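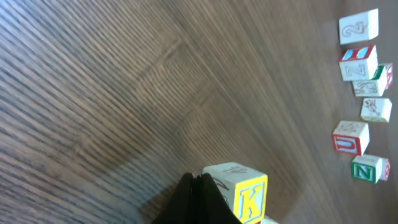
Figure 3. Gripper closed at floor level, next to the K block.

Section 9. Placing the letter blocks and checking the start position

This section is for students of the Andevham robotics club who prepare the floor for the spelling task. Please read all steps once before you switch on the arm.

You need: the Stadach arm with the wrist camera, the box of wooden alphabet blocks, and a laptop with the Jondavow control program.

1. Clear the floor in front of the arm. Bags and cables must stay behind the arm base.

2. Put the target block close to the gripper. In Figure 3 the target is the block with the yellow K.

3. Put the other blocks in a loose line on the right side. They can be turned at small angles, and the spaces between them do not need to be equal. Leave a wide piece of bare floor between the line and the target block.

4. In the program, open the Park menu and choose "Floor start". The arm goes down slowly and the fingers close.

CAUTION: Keep your hands out of the work area while the arm is moving. If a block is in the way, press Stop first and then move the block.

5. Look at the camera view. The two fingers should be at the bottom center, pressed together, with a thin line between them. If you see an open space between the fingers, repeat step 4.

6. Check the height value. It must be 272. If the number is different, do not correct it by hand — run the calibration from Section 3 again.

7. Set the gripper speed to 4,000 and press Save.

Note: A shiny floor can give a pale reflection in the camera view, as in the upper part of Figure 3. This is allowed when the letter on the target block is still easy to read. If it is not, close the curtain or turn the block a little.

Note: The gripper may cover a part of the target block in the camera view. The program needs only one complete letter face, so turn this face away from the fingers.

8. Write the target letter in the team log, and continue with Section 10, "First pick".

Last change: Wednesday, November 13, 2024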